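4.2 Collecting demonstrations on the Diston table 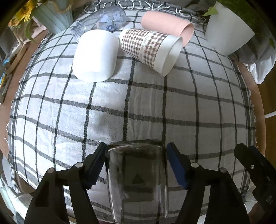 Figure 3. Hand-held gripper closed on a clear glass tumbler during a table-clearing demonstration. The remaining cups and the bottle lie on their sides behind it.

We come now to the part of the work that took the longest and that we enjoyed the most, namely the gathering of demonstrations with the hand-held gripper in ordinary rooms. Readers who want only the numbers can go straight to Section 4.4, but we would encourage a short stop along the way, as a good many of the choices that shaped the Skekiseo policy were made while standing at a table with a tool in one hand, and they are easier to understand from there.

The full training set holds 3074 demonstrations. Of these, 1000 were recorded at the table we call Diston, after the street where the apartment is, and the rest come from the kitchens and the shared office described in Section 4.1. Each demonstration begins with a handful of drinking vessels on the table and ends when the operator judges that the table has been cleared into the basket. We set no time limit. Early on we had tried one, and all it gave us was a great deal of hurried grasping that no one would want a robot to learn from, so we dropped it and asked people simply to work at the pace they would use at home.

The vessels were chosen to disagree with one another. A glass tumbler is stiff, smooth and see-through; a paper cup is light and gives way under the fingers; plastic cups sit somewhere in between, and a bottle lying down has its own opinions about staying where it is put. We were fondest of the tumbler, as a research object at least, and it is the one shown in the grasp of Figure 3. The pattern of the tablecloth comes through its walls darkened and bent out of shape, so that a model looking for the edges of the glass is offered a whole second set of edges that belong to the cloth. A plain cloth would have made our lives easier. We kept the grid, and the wrinkles along with it, since the rooms in which we hope such a system will one day be useful are full of patterned cloth.

For the same reason we asked operators to leave the surroundings alone. Plants, baskets, cables and the contents of nearby shelves stayed wherever the household had them, and between sessions they moved about as things in a household do. We had some worry that all this clutter would teach the policy to lean on landmarks, reaching for "the place next to the planter" instead of for the cup. Section 4.5 returns to that worry and, we are glad to say, mostly lays it to rest, though there is one exception having to do with baskets that we will not hide from the reader.

Starting poses were drawn in two groups. In the upright group every vessel stands on its base, and the difficulty is chiefly one of choosing an order that does not knock the neighbors over. In the mixed group some vessels lie on their sides, with the open ends facing in whatever direction they happen to take, and the operator must decide how to approach each one. Figure 3 belongs to the mixed group. People turned out to be wonderfully varied in how they handled it. Some would always clear the standing pieces first and then tidy up the fallen ones; others worked from the near edge of the table to the far edge without regard to pose; and one of our operators preferred to take the most awkward item first, to have it over with. We made no attempt to bring these habits into line. Our first instinct had been to write a protocol, and Melur Pattinasarany talked us out of it, arguing that the policy head described in Section 3.2 was built to represent several good answers at once and ought to be given the chance.

A word on the closing of the fingers, which matters more than we had expected. The operator's squeeze sets the opening directly, and the opening is recorded as a single number at each time step alongside the camera stream and the estimated pose of the tool. No force is measured. This means that the difference between a firm hold on glass and a gentle hold on paper has to be read off the final opening and from how the pads and the vessel look once they meet. With glass there is a clear stopping point, and the recorded opening goes flat at contact. With paper there is no such stopping point – the opening drifts on downward as the wall yields – and here the operators differed a good deal, some holding quite loosely and some leaving a visible dent. We labeled contact by hand in 300 demonstrations so that we could look at this properly, and the labels were also used to train the small contact classifier that Sisorano, our replay tool, relies on to trim the idle stretches at either end of a recording.

Not everything was kept. We removed 49 demonstrations from the Diston recordings after replaying them, nearly all on account of lost tracking, and recorded fresh ones in their place so that the total stood at the planned number. The lost tracking came almost entirely from moments when the tool was brought down low and close, where the repeating squares of the cloth fill much of the view and one square looks very like the next. The tracker of Fragkou, which we had adopted for its speed, would at such times slip by one full square and carry on quite cheerfully. We dealt with this by adding a check against the inertial signal, as described in Appendix B. Dropped or toppled vessels, on the other hand, were never grounds for removal. If a cup rolled away and the operator went after it, the chase stayed in the data, and we believe that a fair part of the recovery behavior reported in Section 4.4 was learned from exactly these stretches.

All recording at the Diston table was finished in June 2024, and the training split was fixed before any policy had been run on the arm. The evaluation vessels were bought afterward and do not appear in any demonstration, with the exception of the tumbler, of which we kept a single piece in both sets so as to have one familiar object against which the unfamiliar ones could be compared.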